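Findirell Handling Cell: Progress Report to the Program Office

Prepared by Setareh Tehrani, Vunenska
2021-02-27

Period covered: second reporting period, working practice and risk assessment

Summary

The work funded under this part of the program is a written set of operating rules for our bin-picking cell at Evdale, and enough trial running under those rules to know whether people can follow them. The rules are drafted and in use. The trial running is behind plan. One item, the gripper assessment, needs a decision from your office before we can close it.

Rules for entering the cell

The first draft treated every entry the same way, which meant full shutdown and a signature even to pick up a block that had landed outside the bin. Operators found this slow and two of them told us so in writing. Evelien Van der Linden rewrote the section in November and split it into entries for resetting parts, entries for teaching, and entries for maintenance.

Resetting parts now requires a protective stop, confirmed on the controller, before anyone reaches over the bin rim. Teaching requires the manual reduced-speed mode, with the person holding the pendant as the only person inside the marked area. A second person may watch from outside but may not give the start command. Maintenance requires isolation and a personal lock. The lock rule was in the first draft and has not changed.

We wrote these sections with ISO 10218 open beside us, but we make no claim of conformity at this stage. That claim depends on the full risk assessment, covered below.

Fixing of bins and work surface

In the previous report we said that bins had moved during contact with the gripper, and that a moved bin makes every taught height and wall clearance doubtful. The rule is now that no program runs on an unclamped bin. Clamps are checked by hand at the start of each session and again after any contact with a wall. If a bin has shifted, the session stops and the bin position is taught again. Correcting the offset by eye is no longer allowed.

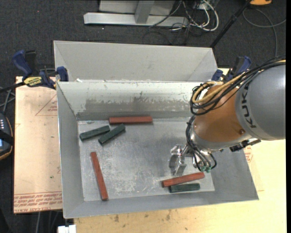

KUKA arm over the clamped front bin, with red and green test blocks on the bin floor.

The rule on wear is less settled. Scratches and smudges on bin walls are recorded at the start of each week so that new marks can be told from old ones. Trinh Triệu keeps this record. We have not yet agreed on how much wear should take a bin out of service, and for now it is left to the judgment of the session lead.

Cables and hoses

Niloufar Ahmadpour reviewed cable routing on and around the arm. Her main finding is that our written check covered the floor cables and left out the bundle at the wrist, where the bending is greatest. The check now includes the wrist loop, the hose fittings, and the clearance between the lowest hose and the bin rim at the deepest pick position. Floor cables inside the walking route must be covered or moved before the cell is powered. This last rule was broken twice in the period, both times after equipment had been moved late in the day. Both cases were logged and the route was cleared before work resumed.

Trial running

We planned 42 supervised sessions for the period and are 6 short. The missing sessions were lost to a late delivery of replacement gripper fingers from Ventura. They will be added to the next period at no extra cost to the program.

Operators fill in a one-page sheet at the end of each session. The sheets show that the clamp check is done reliably and the pendant rule is understood. The weak point is the handover between session leads. On 5 sheets the outgoing lead had not signed, and the incoming lead started anyway. We have changed the sheet so that the incoming lead signs first, against the name of the person handing over.

Risk assessment

Hiếu Khúc has completed the hazard list and the scoring for the arm, the bins and the surrounding floor. The gripper is still open. Its crushing hazard can be scored on the force setting we use now, or on the highest force it can deliver. The first gives a lower score but requires the setting to be locked and checked. The second needs no lock but would probably mean a fixed guard on the operator side, for which there is no line in the budget. We prefer the first option and would like your agreement in writing.

Next period

Complete the outstanding sessions.
Close the gripper assessment once the decision is received.
Set a wear limit for bins.
Train two more session leads under the revised handover rule.
Send the rules to an outside reviewer and report the comments in full.

Spending is within the approved amount. The statement of costs is sent separately.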